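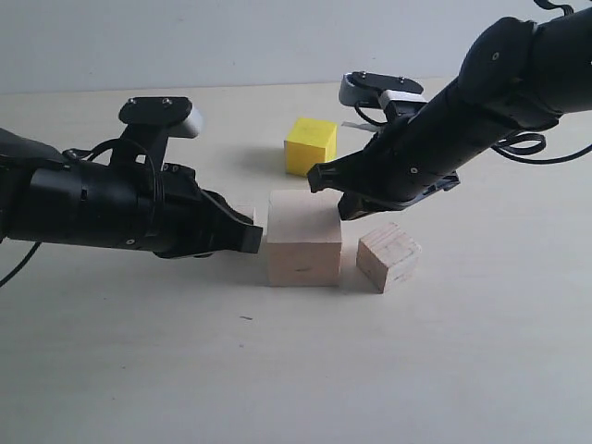 Household robots are usually sold on the promise of finished chores, and our report asks how much of a chore they can do at present. I took tidying as my test case, as it comes up in nearly every advert I read, including the ones for the Dovari kitchen helper and the Tritov shelf stacker. A real toy shelf has soft things, broken things and things that roll. Two arms over a bare table, with a few plain blocks and one yellow one between the grippers, is a much kinder job. I still think it is the right place to start, but it should be called what it is.

My partner on the project, Sutrisno Tuhumury, was more hopeful than I was. He had read the Stukia brochure, which claims 1,883 homes and shops on its waiting list. A waiting list tells us that people dislike chores. It says nothing on whether the machine can do them.

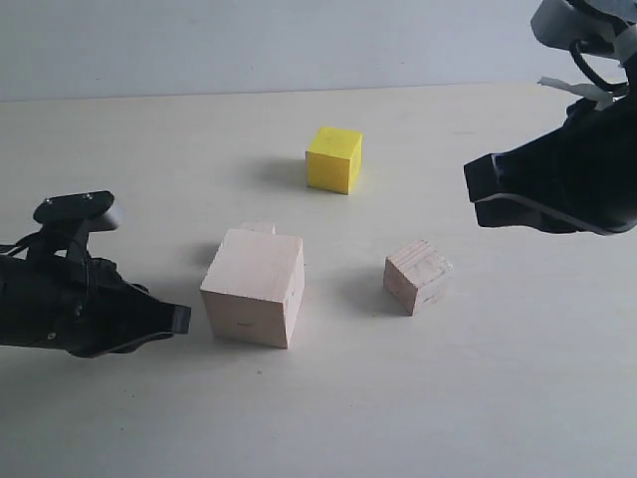

Could a shop use arms like these to fill its shelves today?
Only if somebody sets out the stock neatly first, and by then most of the work is done.

We spent a Saturday at the Kusuma hardware shop, watching staff put out a delivery. One assistant emptied 40 boxes before lunch while answering customers, and she spotted a split bag of screws by the feel of it. I could not find a product page that mentioned split bags. 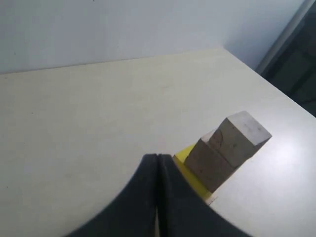 Stacking is where I changed my mind a little. I had assumed that putting one thing on another was a party trick, but cupboards and shop shelves are full of it. A wooden block lying slantwise on a flat yellow one is close to how I leave my own plates. My trouble is with the step from there to plates, which are slippery and chip. Of the 77 adverts and articles we collected, only 7 said what the machine does after it drops something.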